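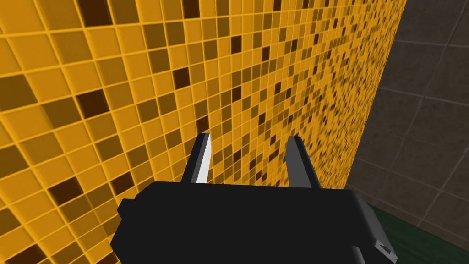
Simulated demonstration collection is the practice of gathering examples for a robot learning system inside a rendered environment instead of on physical equipment. An operator or a scripted controller moves a virtual arm through a task, and the software stores what the robot's camera would have seen together with the commands sent at each step. The view is often taken from a camera mounted near the hand, so the gripper and its two fingers take up much of the picture and the rest is whatever the hand faces, which can be little more than a wall of yellow and brown mosaic tiles with gray tiling beyond it. A policy is then trained to produce similar commands from similar views.

Background

Early collections of this kind used plain rooms with a single floor color and fixed lights. Policies trained on them did well in the same rooms and poorly elsewhere. Later collections changed the surfaces, lights and camera position between recordings, a method known as domain randomization. The textures need not look natural. Strong patterns and unlikely color pairings are common, and a kitchen task may be recorded against surfaces that would seldom be found in a kitchen.

Recording

A single recording is called an episode or a demonstration. It usually contains camera images, joint positions, the opening of the gripper and a short written instruction such as "put the cup on the shelf." Images and joint readings share a common clock. If the two drift apart, the policy learns to act on old views, a fault that is hard to spot by watching the video alone.

Episodes are produced in three main ways. In teleoperation, a person steers the arm with a handheld controller or a second, smaller arm. In scripted collection, a planner that knows the exact position of every object computes the motion. In replay, a small set of human episodes is cut into segments and adapted to new object positions. Scripted motion is cheap but tends to be very regular, and many projects mix it with human episodes for this reason.

The Magesa collection

Magesa is a set of simulated tabletop demonstrations prepared at Ustberg under Hafiz Pillai and released in March 2022. It holds 949 accepted episodes across 19 tasks. Recording was done in the Plomo simulator, with human operators steering the arm for all but six of the tasks. The remaining tasks, mostly pushing and drawer opening, were scripted.

A first batch of 500 episodes was finished in February. Review of that batch led to a change in the start position of the arm, which had been the same in every episode. Later episodes begin from a random pose — sometimes with the hand turned away from the table — and the operator must bring the work area into view before starting the task. The early batch was kept and carries a separate label.

Filtering

Failed episodes are generally removed, although some projects keep them for training success detectors. Automatic checks look for objects that pass through each other, sudden jumps in joint position and long idle stretches. Magesa used a tool called Fludano for these checks, followed by a manual viewing of each flagged episode. Frames with no task object in view were not treated as errors.

Limitations

Contact is the weakest part of most simulators. Soft materials, liquids and thin cables behave differently from their physical counterparts, and grasps that hold in simulation may slip on hardware. Rendered images also lack much of the noise and blur of a real camera unless these are added. Simulated episodes are therefore often combined with a smaller number of physical ones — the ratio varies widely between projects, and there is no agreed rule for choosing it.

See also

Behavior cloning
Domain randomization
Teleoperation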